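Clallow and Osard Report Sorting Method That Learns From a Few Hundred Demonstrations

Two-armed robots trained on 300 examples handle wrapped snacks they were never shown

July 2023

Researchers at Clallow, working with automation firm Osard, have published results on a new way of teaching two-armed robots to sort small packaged goods. The method, called Orar, was trained on 300 human-guided demonstrations and then tested on 1281 separate picks. The team is thrilled with how far such a small training set went.

Snack bars look like an easy job for a robot. They are light, they are all close to the same shape, and they don't roll. But the wrappers are shiny, the crimped ends fold over, and two bars lying across each other can look like one long object to a vision system. Earlier systems at Clallow often closed on the wrapper's end and dropped the bar on the way to the bin.

Orar deals with this by having the robot choose a grasp several times during a single reach. The first choice comes from an overhead view of the table. As the gripper gets closer, a wrist view takes over and the robot is free to change its mind, moving to a different point on the same bar or to a different bar altogether. Both arms share one model, so a correction learned on the left side is there for the right side too.

That sharing made a big difference. When the team trained each arm on its own, they needed many more demonstrations to get the same quality of grasp. With the shared model, one person was able to record the full training set in 5 working days, including breaks to reset the table.

The test setup is simple on purpose: a wooden tabletop in a black metal frame, colored bins or trays, and wrapped bars scattered by hand before each run.
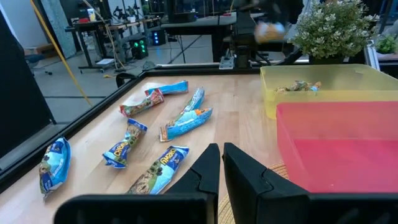
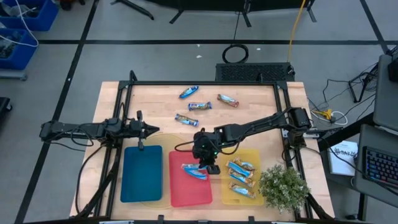

Test runs mixed wrapper colors and flavors, and 171 of the picks involved packaging that was left out of training entirely. Orar did nearly as well on those as on the familiar ones. Most of its remaining errors came from bars lying flat against the side of a bin, where there is little room for a finger to slip in. The team is already trying a small nudging motion to free them.

The work grew out of the Coelho project, a joint effort between Clallow and Osard on packing mixed snack boxes. Those boxes change from one order to the next, and a line that has to be reprogrammed for every new item can't keep up. Being able to add an item with a short recording session would be a real step forward for small packing operations.

Clallow will release the Orar training code and the full set of demonstrations in September, along with drawings for the table frame. Osard plans to start trials with pouches and small cartons the same month.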